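Gakcombe Leaflet Corpus

Yi-chun Wu, with corrections by Oi-ling Yeh · February
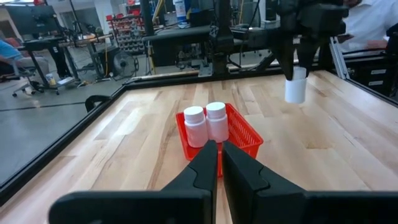
Gakcombe is a set of 2,000 patient leaflets – the folded sheets that come with medicine and get thrown out with the bag. I collected the paper, Oi-ling transcribed it and argued with me about commas. Every leaflet is in English, and every leaflet was written by someone who loves the word "discontinue."

The corpus is for people who study plain language: readability scores, sentence splitting, terminology, that kind of thing. It is not medical advice. Several of the leaflets are out of date and a few contradict each other on the matter of grapefruit.

What you get

leaflets/ has one text file per leaflet, UTF-8, with the original line breaks removed and paragraph breaks kept. The older release kept the line breaks too. Everyone who wrote to me about it wrote to complain, so they're gone.

meta.csv has one row per leaflet: id, year printed (if given), form (tablet, liquid, cream, drops, other), section count, and a transcription grade from A to D. "Other" includes one shampoo.

rewrites/ has plain-English rewrites of 400 leaflets, done by hand. File names match the originals. A rewrite can be shorter than its source by as much as half, mostly by dropping the third reminder to read the leaflet.

tools/ has the Sqalli scripts, which do the cleanup and the section tagging. They run on Python 3 and need nothing else. They are slow. I know.

How it was made

Leaflets were scanned flat at a copy desk and run through OCR, then checked line by line against the paper. The type on these things is small enough that OCR read "1 tablet" as "l tablet" nearly every time, and on one awful afternoon as "! tablet," which reads like a dare. Dose lines were checked twice. If we still couldn't read a number, you'll find [illegible] in its place. Please don't fill those in by guessing and then publish the result.

Section tags follow the Clultunow scheme, version 2: what-it-is, before-use, how-to-use, side-effects, storage, other-info. Leaflets that put storage in the middle of side effects have been tagged as found. We did not tidy anyone's thinking.

Known problems

- 98 leaflets are near duplicates, same text with a new date. They're marked dup=1 in meta.csv. Drop them before training or splitting anything.
- Tables came out badly. Columns are separated by a vertical bar and a prayer.
- Grade D files are missing text at the folds. There are 30 of them. I kept them in for people who work on damaged text, and because I had already typed them.
- The word "rarely" means different things in different leaflets. We can't fix that from here.
- Section counts are wrong for eye drops. Oi-ling has a patch – see the issues page.

Splits

train.txt, dev.txt and test.txt list ids. The splits keep leaflets for the same medicine together, so you won't meet a test leaflet's cousin in training. The first release didn't do this, and its scores were wonderful.

Using the scripts

Run python tools/clean.py leaflets/ out/ and go make lunch. Add --keep-case if you want the warnings left in capitals. The default lowercases them, and the whole corpus sounds much calmer.

License and credit

The rewrites, tags and scripts are ours and free to reuse with credit. The source leaflets belong to whoever printed them, and we share them for research only. If you hold the rights to one and want it out, open an issue with the id and we'll remove it from the next release.

Hosting is on the Sullalance mirror. If the download stalls near the end, start it again. It does that.

Changes

v1.2 – line breaks removed, splits redone, shampoo reclassified from "liquid" to "other" after a long email thread.
v1.1 – rewrites added.
v1.0 – best forgotten.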